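Hand demonstrations: how should the lid be held when switching tools?

Asked by Wondcombe, Tuesday

I'm recording hand demonstrations for a two-arm policy, 240 episodes so far, head camera only. In the lid episodes the thumbs sit on top of the lid. Does that hide too much for the hand tracker?

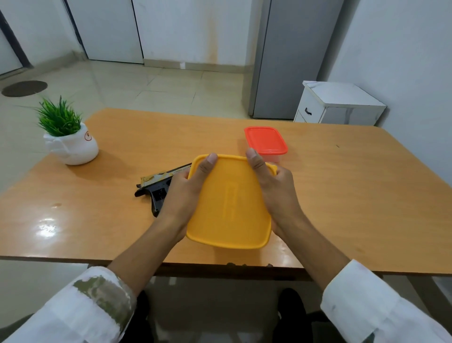

Yellow lid, two-handed grip, thumbs near the far corners.

Replay on the arms drops the left wrist pose in more than 3 episodes per session. Grip width looks fine.

Answer by Yatsenko

Thumbs on top are fine. It's the fingers underneath that the tracker has to guess. Tilt the lid towards you for a second before moving it, and label the tilt as its own segment. For one-handed holds, keep the tool hand clear of the lid, as in this one with the red-orange lid and the screwdriver.

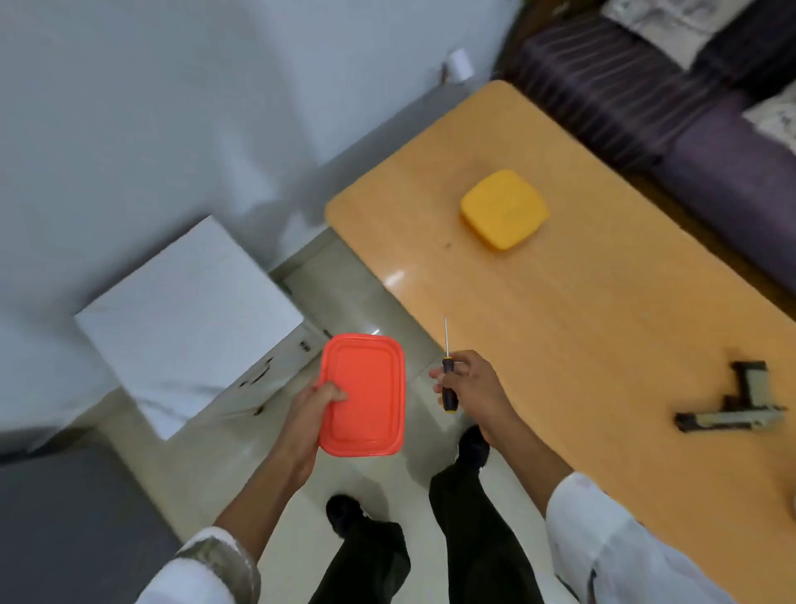
Answer by Baiba Lukoševičius

Agree on the tilt. Also check your clock offset. We had 2 streams drifting apart and it looked exactly like lost wrist pose.

Answer by Stimix

just use teleop, no tracking needed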